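Report on a Visit to the Stavodier Center Open Day
Reading time: 2 min

On 17/10/2018 members of our household studies section attended the open day of the Stavodier Center, at the invitation of its head of programs, Covadonga Pastor. The center prepares teaching materials for classes in home management and table setting, and its rooms are not usually open to outside visitors. The party was received in the entrance hall and divided into 2 groups.

The morning was given to the reading room and the storage area. The collection of tableware and model food now stands at 186 catalogued pieces, of which 43 were received in the past year from the Pikeck estate. Each piece is entered in a register with its color, its size and the lessons in which it may be used. Visitors were permitted to consult the register, and several members noted the care with which older entries had been corrected.

The group then proceeded to the tabletop room, where everyday items are set out for work on sorting and serving. The surface is plain white, and the plates, bowl and ketchup bottle stand out well against it.
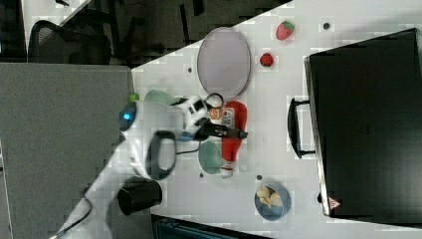

Ms. Pastor explained that the center prefers familiar items to specially made ones. Students are asked to consider which articles belong together, which should be cleared first, and where a bottle ought to be placed when a meal is over. The lesson sheets, printed by Drornon, allow 8 minutes for each exercise. Members of our section felt that younger students would require more time, and this view was passed on to the staff.

There was some discussion of color. Pale greens and grays are used for a good part of the dishware, while the blue bowl and the red of the ketchup bottle and strawberry are easily named by beginners. One member asked whether patterned plates might be introduced. The center has considered the matter and intends to keep to plain ones for the present.

Attention was also drawn to the mixture of foods and vessels. An orange half, a green cup with a small handle and a colander call for different treatment, and the sheets encourage students to explain their choices aloud.
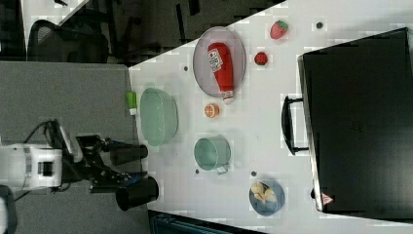

Following a short break, the visitors were shown the lending service, which the center operates jointly with the Sharifi Library. Schools may borrow a set for one term. Requests for the spring should be submitted before the end of October, and borrowers are responsible for return carriage. Damaged pieces must be reported on the form supplied with the set.

The section has asked to borrow one set for its own use and will report on it at the next general meeting. Copies of the lesson sheets are available from the section office on request.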